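Ukirura Household Skills Course
Handout 4: Folding a large square tablecloth
Teacher: Heledd Lougher
Tuesday group, room 2309

Please read this handout before the class and bring it with you. We start at the usual time. If you have a tablecloth at home, bring that too. The cloths in the school cupboard are from Fodari and they are a little stiff.

1. What size do we mean

In this lesson "large" means 200 cm on each side or more. A small cloth of 80 cm can be folded in the hands, in the air, and we did it in Handout 3. With the large one this does not work well, the corners hang down and pull the cloth out of shape. For this reason we need a flat place.

2. The place

Most kitchen tables are too small. I prefer the floor, swept and dry. Move the chairs back so you can walk on all four sides. Some students last October used a bed. It is possible, but the mattress is soft and the edges do not stay straight.

3. Spreading

Put the cloth down with the good side up. Pull each corner a little to the outside. Then smooth from the middle with the flat hand. If the cloth has a border, look at the border and not at the pattern, as the border shows sooner that something is crooked.

4. The first fold

There are two ways to begin. The straight way is edge to edge, and you get a rectangle. The diagonal way is corner to opposite corner, and you get a triangle. For the diagonal way, take one corner and carry it back over the cloth, low, close to the surface. Keep the other side of the cloth down so it does not travel with you.

On a checked cloth with a wide tan band, a corner folded back diagonally lies over the band and part of the checks. The flap is still loose and has creases, and these we smooth before the next fold.

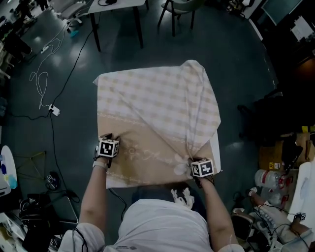
5. The next folds

Straight way: fold in half again, always edge to edge, until the packet fits your shelf. The shelves in our cupboard are 300 mm deep, please measure yours.
Diagonal way: bring the two sharp points together, then fold once more. It gives a thick corner, so press it with the hand.

6. Homework

Fold the same cloth two times, one time in each way. Write down which packet was flatter and which one was easier to open. Students in the Nicholas building can leave the paper in my box before Tuesday.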